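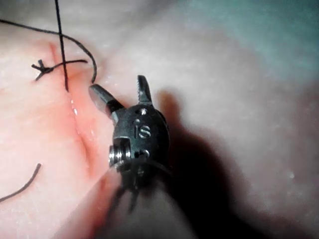

Zullmont Battery Van Program
Minutes of the Technical Working Group, October

Chair: Giang Mạc
Represented: Zullmont (vehicle), Protance (traction battery), Situra (charging software), Garcia plant (assembly)

1. Previous minutes
Accepted with one correction. Under item 4, "inlet temperature" should read "outlet temperature."

2. Pack voltage and range
Protance reported a nominal pack voltage of 476 V on the second build level. Range at full payload remains below target on the highway cycle. The city cycle is within limits. Zullmont asked for both results to be repeated with the production tire, as the prototype tire has a different rolling resistance. Agreed.

3. DC charging
Situra presented the revised charge curve. Peak power is held at 100 kW and steps down earlier than in the previous release when the coolant outlet sensor reads high. The Garcia plant asked whether the change affects the end-of-line charge check. Situra said it does not, provided the check is run on software level C or later. Two vans at the plant are still on level B and will be updated before they leave the line.

4. Coolant pump durability
The pump has completed 4000 hours on the rig with no loss of flow. Bearing noise was recorded in the last inspection and is inside the limit, but above the value at the start of the test. Protance proposed to close the item. The chair did not agree - the pump is to be stripped and the bearing measured first.

5. Rear door harness
Chafing was found at the lower grommet on one test van. Zullmont will move the clip and issue a new drawing. No change to the connector.

6. Warranty terms
The draft gives 36 months on the onboard charger. Garcia plant had no comment. Protance to confirm in writing that the same term applies to the DC converter.

Actions
Zullmont: repeat range tests; harness drawing
Protance: pump strip report; converter term
Situra: update note for level B vans

Meeting closed 3:40 p.m.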